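16 Jun 2023, cutlery sorting, bench by the window

Said still reckons sorting by material beats sorting by use. Not convinced. Metal with metal is fine until a single chopstick turns up, and then it's either a category of its own or a stray.

Mieke's labels from Hendport came in the wrong colour, grey on grey. Asked for 100, got 3 sheets. Will see.

Knife and fork side by side, black chopstick over both, wooden spoon off in the corner.

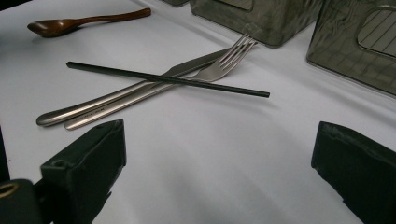
Arnout wants the wooden pieces in their own tub. I'd want to see a second wooden piece on the list before we give up a tub for it. Ask Jelle.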